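### 3.2 筐体を寝かせてから、カードに触るまで

前の節では持ち込まれた機体の受け入れと記録の話をしたので、ここからはいよいよ側板を外した後の話です。私がいちばん書きたかったのも実はここで、少し長くなりますがお付き合いください。

対象にしたのは、Selthamの再生工房に残っていた作業記録722件のうち、拡張カードの抜き差しを含むものです。記録の書式は工房側のもの(現場では「Flarnier票」と呼ばれています)をそのまま使いました。自分で新しい書式を作ることも考えたのですが、既存の票のほうが欄外の書き込みがずっと豊かで、これを捨てるのはあまりに惜しい!「爪かたい」「ねじ1本だけ長い」といった走り書きは、集計にはまるで向かないのに、読むと手元の様子がすぐに浮かびます。

さて、タワー型の筐体は必ず横に寝かせ、開いた側を上に向けます。立てたままでもカードは抜けますし、急いでいるときは私もついそうしてしまうのですが、立てた状態だとカードは水平方向に引くことになり、重いカードは抜けかけたところで自重で傾きます。寝かせておけば、カードはマザーボードに対して真上から下ろすだけです。図4では、開いた筐体の上に拡張カードが縦向きで保持されていて、金属のブラケットが左端、後ろには筐体背面の縁が薄い壁のように立っています。この縁とブラケットの関係が、本節で「背面合わせ」と呼んでいるものです。基板側の端子ばかり気にしていると、ブラケットの先が縁に引っかかったまま押し込むことになります。
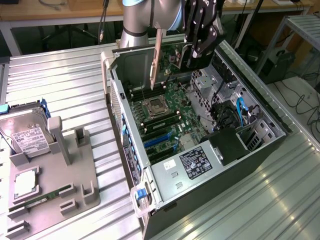 背面合わせの失敗は、票の上では「入らない」「固い」としか書かれません。最初に票を読んだとき、私はこれをスロット側の不具合だと思い込み、分類表にもそう書いてしまいました。ところが欄外まで読み直すと「いったん抜いて金具から」という書き込みが何度も出てくるのです。そこで分類をやり直し、「固い」を端子由来と金具由来の2種に分けました。表3の区分はこのやり直し後のものです。先に口頭発表で見せた集計とは数字が合わない部分がありますが、新しいほうを使ってください。

手順としては、まずブラケットの下端を背面の隙間に軽く添え、次に端子の縁をスロットの溝に合わせ、両方が合ったところで上からまっすぐ押します。斜めに入れて片側から沈める人もいて、これは薄いカードなら案外うまくいきます。ただ、長いカードでやると後端が浮いたまま気づきにくいので、本稿の標準手順には入れていません(工房の中でも意見が割れていて、休憩のたびに話が蒸し返されました)。

押す前の確認でもう一つ大事なのがケーブルです。特にSATAケーブルは癖がついていて、どけたつもりでもゆっくり戻ってきます。ドライブケージのまわりは金属の角も多く、ケーブルが垂れたりくるっと丸まったりしやすい場所です。私は最初、結束バンドで全部まとめてしまえばいいと考えていました。やってみると、後でドライブを戻すときに長さが足りなくなって、結局切る羽目になるんですよね。今は片側に寄せておくだけにしています。色つきのケーブルは基板の上でもよく目立つので、寄せ忘れを見つけやすいという声もありました。

外した部品の置き場についても書いておきます。票を読んでいてはっきりしたのは、迷いが出るのは外すときより戻すときだということでした。3.5インチのハードディスクは、マウント用のブラケットを付けたまま置くか、外して別に置くかで流儀が分かれます。私はできるだけ付けたまま置く派です。外してしまうと左右や表裏がわからなくなり、似た形のブラケットが混ざるともうお手上げで、夕方の作業ではこれがほんとうにつらい。どうしても外す場合は、同じトレイの隣に、付いていたときの向きのまま並べます。ドライブの製品ラベルは上に向けます。型番を確かめるために持ち上げる動作が、これだけでかなり減りました。

トレイは筐体のすぐ隣に置くのが基本です。左右どちらでもかまいませんが、作業の途中で入れ替えないこと。Ammontのほうの作業場では、机の奥行きが足りず手前に置いていたそうで、袖が部品に触るという書き込みが票に残っていました。置き場の影響をきちんと比べるには机の条件を揃える必要があり、今回はそこまで手が回っていません。

ついでに、CPUソケットが空いている機体の扱いにも触れておきます。再生の途中では、CPUを載せずにほかの部品から確認を進めることが珍しくありません。この状態の基板は見た目こそさっぱりしていますが、私には一番気を使う状態です。ソケットの上を工具が横切らないよう、ドライバーは必ず反対側から持ってくる。カードのねじを落とすと、よりによってソケットのほうへ転がることがあるので、ねじは抜いたその手で小皿へ入れます。保護カバーがあればかぶせますが、手元にカバーがない機体も多く、標準手順では「あれば使用」としました。

最後にねじ留めです。ブラケットのねじは、カードが奥まで入ったのを端子側で確かめてから締めます。先に軽く留めておくやり方も試しましたが、ねじに引かれてカードの後端がわずかに起きることがあり、確認の順序としては後回しがよさそうです。締める強さについてはBatista票(工具の貸出記録)と突き合わせて調べている最中で、次節ではそのうち電動ドライバーを使った分だけを扱います。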